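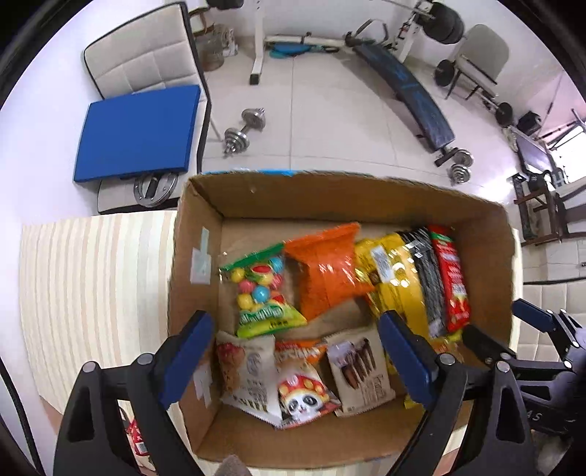

Section 4. Box Picking Exercise with the Hand-Held Gripper

Nutgate Robotics Club, member manual. Revised 7 July 2021 by Detlef Hamann.

4.1 Before you start

Complete Section 3 (pad fitting and finger check) first. The exercise uses an open cardboard box and a mix of packaged snacks. Sealed bags only.

1. Set the box on a flat surface with the flaps out of the way.
2. Tape down any loose edge on the rim. Fingers catch on torn cardboard.
3. Lay the bags in face up. Some overlap is wanted.
4. Check that all pivots turn freely and that both pads sit square on the finger ends.
5. Route the cable to the outside of the box and leave enough slack for a full reach.

CAUTION: Keep your own fingers clear of the linkages. The lower links have cutouts that can pinch.

4.2 Picking

1. Open the fingers fully before entering the box.
2. Lower the pads on either side of the chosen bag. Start with a bag that has nothing on top of it.
3. Close slowly until the bag stops sliding, then lift straight up to clear the rim.
4. Release the bag outside the box and return to the open position.
5. Repeat for 15 picks, then change operators.

Note: Shiny wrappers reflect the room lights and are easy to misjudge for height. Approach from the crimped seam where possible.

Note: Narrow packages standing against a wall should be tipped inward with one pad – do not force both pads into the gap.

4.3 Logging

Enter each pick on Form 708 as clean, dropped or missed. A bag that opens counts as dropped and is taken out of use. Completed forms go to Lieselotte Kettler before the next session.

Pads are replaced after 200 picks. See Section 6 for part numbers.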